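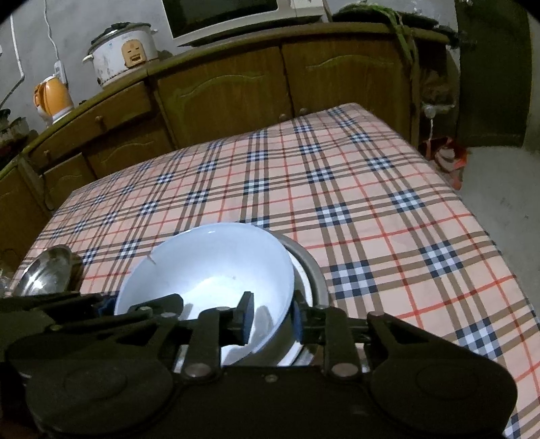 White enamel bowl, plaid cloth

Sourdough by mail: your questions

How do I wake up the dried starter?
Tip the whole packet into a jar with a spoonful of lukewarm water and a spoonful of flour, stir, and leave it on the counter overnight. Feed it morning and night after that. Mine usually gets going by day 4, but I've had sulky ones in January that took longer, so please don't chuck it!

Do you ship outside Canada?
Not right now, sorry. Orders go out of Trimthorpe on Mondays, and the shipping is the same whether you're in the next town or up in Yukon.

Can I use all-purpose flour?
Sure you can. I keep a bit of whole wheat around for feeding (it smells nicer, I think) and bake with plain old all-purpose most weeks.

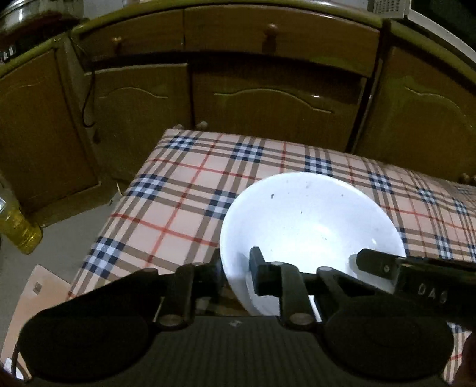

Words by the Draro Starters baker and owner

What's the grey liquid on top?
Just hooch – your starter is hungry. Pour it off or stir it in, whichever you like. I stir. If you see pink or orange streaks or fuzzy mould, though, that one goes in the garbage and you start over.

How much flour goes in your basic loaf?
My everyday recipe is on the card in the packet, and it makes one good-sized loaf. I give the dough 20 minutes' rest before the salt goes in, then fold it whenever I walk past the bowl.

Why is my loaf so flat?
Probably left too long, especially if your kitchen's warm. Try a shorter rise next time and go by the look of the dough – puffy and a bit wobbly is what I'm after. Flat ones still make great toast.

We use cookies to remember your cart. By continuing to browse you agree to our use of cookies. Accept | Settings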